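Looking After Wooden Chopsticks
By Han-gyeol Won
7 November 2019
Filed under: Kitchen Tips / Utensils 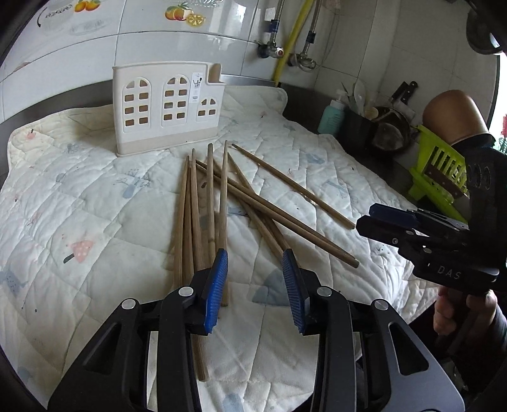
Wooden chopsticks last a good while if they get dry air between uses. The usual trouble is a holder with a closed bottom, where water collects and the lower ends turn gray and start to smell. Take everything out once a week, wash the holder, and leave the chopsticks lying on something soft and absorbent while you do it. A quilted mat like the white one here works well. Spread them out a bit more than this if they have just been washed – where they cross and overlap, the wood stays damp longer.

Washing
Use warm water, a little dish soap and a soft sponge. Wash a few at a time and run the sponge from the thick end to the tip. Don't soak them. Mine were left in the sink overnight once, back in April, and two of them warped.

The dishwasher is hard on bare wood. Lacquered pairs sometimes survive it, but check the package first.

Cleaning the holder
Holders with cut-out fronts let air through, but the small openings catch dust and grease. An old toothbrush gets into the corners. For plastic, soak it in warm soapy water for 5 minutes, scrub, rinse and stand it upside down to drain. If there is a sticker on the front that you want gone, rub cooking oil over it, wait, then peel from one corner.

Putting them back
Wait until they feel dry along the whole length. Store them with the eating ends up. Match pairs by length first and color second, and keep the odd ones for stirring batter or testing oil.

Throw out any that have splinters, soft spots or black specks that won't scrub off. Sanding only helps with a rough handle end.

Last updated: 7 days ago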